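# How to Replace the Shutoff Valve Under a Sink

The small valve under the bathroom sink is easy to forget. Mine was not turned for many years, and when I finally needed it in February, it did not close any more. I changed it myself in one afternoon. I wrote down all the steps for my neighbor Jummai Okafor, and then I thought other people can use them too.

This guide is for a compression valve on a copper pipe. If your pipe is soldered to the valve, or if it is plastic, the work is different and you need another guide.

## What you need

- a new quarter-turn valve, same size as the old one
- 2 adjustable wrenches
- a bucket and old towels
- fine sandpaper
- a flashlight
- a new supply hose, if yours is stiff or has rust on the nuts

Take the old measurements to the store, or better, a clear photo of the valve with a ruler next to it. I bought mine from Wallin and the hose from another shop, and the threads fit together without any trouble.

## Close the water and empty the pipe

1. Close the main valve of the house.
2. Open the lowest faucet you have, and also the faucet above the sink. Wait until both stop running.
3. Put the bucket under the old valve. Some water always stays in the pipe.

Do not trust the main valve too quickly. Wait ten minutes and look at the faucet again. If it still drips, stop here and repair the main valve first.

## Remove the old valve

Hold the body of the valve with one wrench and turn the compression nut with the other. The first wrench must not move. If you turn only the nut, the pipe inside the wall can twist - this is the most expensive mistake in the whole job.

When the nut is free, pull the valve straight off. The brass ring usually stays on the pipe. If it is clean and sits tight, some people leave it there, but I prefer to take it off with a ring puller. Sand the end of the pipe lightly and wipe it dry.

## Put on the new valve

Before you go under the sink, set the new valve on a table and open and close it a few times. It is much easier to learn which way it turns when you have good light and a straight back. 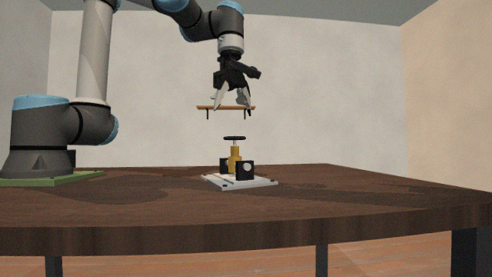

*Image credit: Oluwaseun Adebisi / Trulatell*

Slide the new nut on the pipe, then the new ring, then push the valve on until it stops. Turn the nut by hand as far as it goes. After that, give it one half turn with the wrench, while the second wrench holds the body. Connect the supply hose and close the valve.

## Test it

Open the main valve slowly. Put dry toilet paper around each connection and look for dark spots. If you find one, tighten that nut a very small amount and test again with new paper. Then open the new valve, run the faucet, and check the hose in the same way.

I looked again the next morning and once more after a week. Now I turn the valve a few times every year so it does not get stuck like the old one.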